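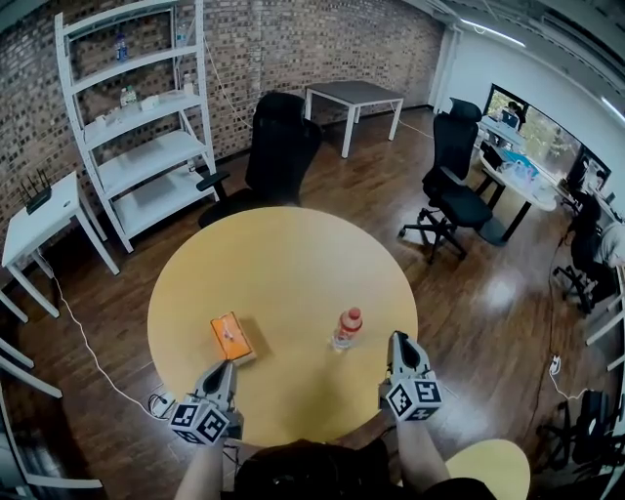 **Handheld-gripper demonstration** is a way of teaching a robot arm to handle objects without having a robot arm present. A person holds a gripper in each hand, does the chore, and the recordings are later turned into motions a machine can copy. The version described in this article is usually called the *Lovell method*, after the lab in Plalville where it was put together. Its users call it "the grippers."

## Background

Earlier work at Lovell relied on steering a real arm from a distance. Operators found this slow and tiring, and a fair share of each day went to restarting the arm after it had taken offense at a table edge. Handing people the gripper itself removed the arm from the process, along with most of the complaints.

## Method

Each tool has a pair of jaws and its own wide-angle camera. A cube printed with square black-and-white markers is fixed to the base, and a head-level camera uses it to work out where the hand is and which way it is turned. When the cube is hidden, the software, named Fodor, fills the gap with a guess. Fodor's guesses are smooth and confident, and a few of them pass through the furniture.

Tasks are kept dull on purpose. Common props are tissue boxes and drink bottles, set out on an ordinary table in an ordinary office, with chairs and shelves left where they are.
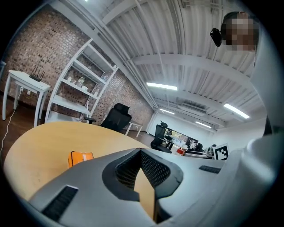 *Gripper-camera view, with an orange box on the table and the office beyond.*

The wide lens bends walls and tables at the edges of the picture. Fodor can straighten them, but the standard recipe leaves the curve in, as a robot fitted with the same lens will see the same bent world.

## Results

The best-known test used 621 demonstrations, of which 19 were thrown out for bad tracking. A model trained on the remainder did well at picking up boxes and less well at bottles, which it tended to approach with great care and then knock over. Training on only 300 demonstrations gave nearly the same result for boxes — a finding the people who had recorded all 621 received quietly.

## Criticism

A rival group at Nustley has argued that human wrists do things no affordable arm can follow, so part of every data set teaches the impossible. Lovell's reply was a filter that drops such motions, released as version 2 of Fodor. Nustley has since adopted the filter and kept the argument.

## See also

- Imitation learning
- Fiducial marker
- Teleoperation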